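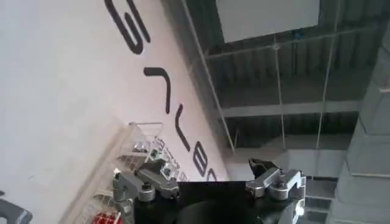
Datura Grip Planner

Datura is planning software for robot arms with two-finger grippers and a camera at the wrist. It takes the wrist view, finds parts it can reach, and sends a path and finger opening to your arm controller.

Small metal parts in clear racks are a common job. Shiny surfaces and see-through plastic confuse many depth sensors, so Datura compares several views before it picks a grasp. You set the number of views, from 2 to 6.

What you get
Planner and simulator
Camera-to-gripper calibration tool
Log viewer with step-by-step replay
Part library, up to 2,000 entries

Requirements
Linux PC with 275 GB free disk space
Wired network link to the arm controller
Arm with 6 joints

The February release added tilted approaches, for racks that can't be reached from straight above. Existing license holders can download it from their account page.

Sold and supported by Vumotell, Nistville. For a trial license, contact Lærke Bech in sales.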